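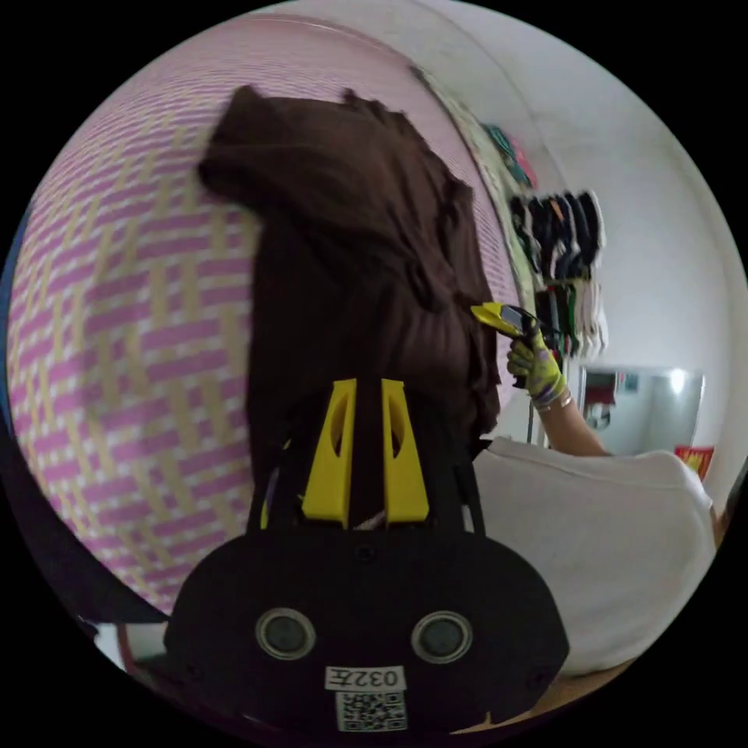
9/21/18 – textile bench, wash and fold notes

Carried on with the cover fabrics from the Hemard order. Two questions open from last time: whether the pink and cream basket-weave holds its block pattern square after laundering, and whether the dark brown cloth can be stored against it without transferring color.

Basket-weave first. Cut two test squares from the end of the bolt, well clear of the selvage. Marked both with the steel template, 279 mm between datum threads in warp and weft. Basted the marks in white polyester. The chalk we used in February did not survive the rinse and we lost half of that set.

Wash was the short cool program in the Vitach, low spin, no softener. Dried flat on the mesh rack overnight with the window shut. Remeasured in the morning after conditioning on the bench.

Square A: warp down 3 mm, weft no change I could read with the steel rule.
Square B: warp down 3 mm, weft down slightly, less than a division. Not worth recording as a number.

So the shrinkage is nearly all in one direction. On a plain cloth this would pass without comment. On this one the blocks go visibly off square once you put a run of them next to an unwashed piece, and the eye picks it up at the seams before the rule does. Recommend prewashing the whole length before cutting covers. Denise disagrees and would sooner add the allowance in the pattern. Her point is that a prewashed length will not go back through the roller evenly and we will be chasing skew at the cutting table. She is probably right about the roller. I still think the allowance method fails the first time a customer washes one cover out of a pair.

Brown cloth. Did the dry and wet rub by hand, white cotton over the finger block, 9 strokes each, same pressure as near as I can manage. Dry rub clean. Wet rub left a faint warm stain on the cotton, more tan than brown. Repeated on a fresh area, same result. Second rinse reduced it but did not remove it.

Contact test: a folded piece laid damp on a scrap of the basket-weave under the flat weight, left overnight. Slight tint on the beige-yellow bands, nothing I can find on the pink bars. It may well be there and the pink is hiding it. Check again under the daylight lamp before writing this up for Cosside.

Working rule until then: brown goes over the pink only when fully dry, and does not stay there at the end of the day. Damp pieces go to the rack. Put a card up by the rack to this effect.

Creasing. Tihomir asked for a comparison of how the brown cloth recovers after being left bunched versus folded. Did this informally. A bunched piece dropped out most of its folds after hanging, but kept a few sharp short creases where it had doubled on itself. A piece folded in quarters kept both fold lines clearly and nothing else. For presentation the bunched one looked better at arm's length and worse close up. Steam cleared both in one pass. Not a strong argument either way. For storage I would roll it on a tube and avoid the question.

Pilling on the Berisha machine: rated up to 1,000 rubs before anything shows, according to the swatch card. Have not got that far. Ours stopped early when the clamp worked loose and the sample walked off center, so the reading is void. Clamp screw is worn, thread is flat for the first few turns. Replacement needed. Do not tighten with pliers, the plate is already marked from the last time.

Hem. Looked again at the narrow pale border on the basket-weave. It takes a needle differently from the body of the cloth and puckers if the stitch is set short. Longer stitch and reduced foot pressure gave a flat edge on the second try. Settings are penciled inside the lid of the machine. If you change them, pencil the new ones underneath and leave the old ones readable.

Smoothing the basket-weave over a padded form by hand: go with the long bands first, then across. Going across first pushes a ridge to the edge that has to be lifted out again. Pins at the border only – pins in the body leave holes that the steam does not close.

To do:
Order clamp screw, and a spare.
Daylight lamp check on contact scrap. Denise has the lamp.
Third rinse on brown, repeat wet rub.
New pilling sample, cut on grain this time.
Ask Cosside whether the covers are sold singly or in pairs. The prewash decision depends on it.
Relabel the offcut bin, the two lots are mixed.

Note added later: Tihomir found the missing datum template behind the roller. It is bent at one corner. Use the long side only.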